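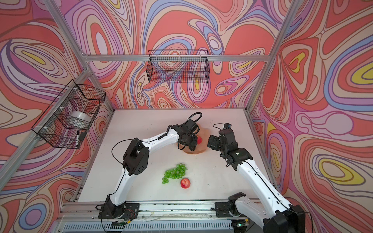
How to arrange a small fruit bowl for the table

In my family the fruit bowl is always in the middle of the table, and guests take from it when they like. I learned the arranging from my aunt in Etia, and I write it down the way she showed me in March. You need very little time, almost 40 minutes if you also wash everything.

What you need

One shallow bowl with a wide opening. A wavy or petal-like rim is very nice, because the edge already makes a decoration. Take two or three kinds of fruit in different colors. I like something red, something green and something dark.

Step 1. Wash the fruit and dry it well with a cloth. Grapes need more patience, so leave them on a towel while you do the rest.

Step 2. Put the heavy pieces in first, close to the side of the bowl. The dark one can go low and the red one next to it. Do not press them together, or they get soft spots where they touch.

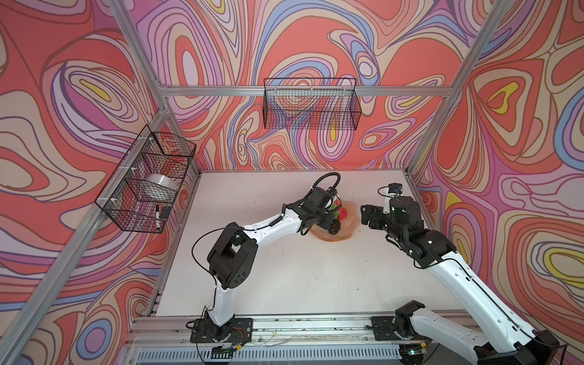
Step 3. Put the grapes last. Let a few hang over the rim if the bunch is long enough. If it is too long, cut it with scissors and keep the small part for yourself.

Step 4. Turn the bowl slowly and look from every chair. If one side looks poor, move only one fruit and look again.

Avocados can also go in the bowl with nectarines and grapes. They should be still hard when you put them, and every morning you press one lightly near the stem. When it gives a little, it is for the salad. A pale peach bowl goes well with the dark skin.
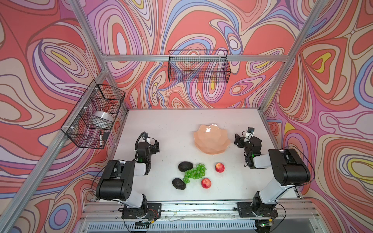

Lefteris Psarras

Please write to me if you use another order for the fruit. My neighbor in Sisia puts the grapes at the bottom and I still do not understand how she keeps them whole.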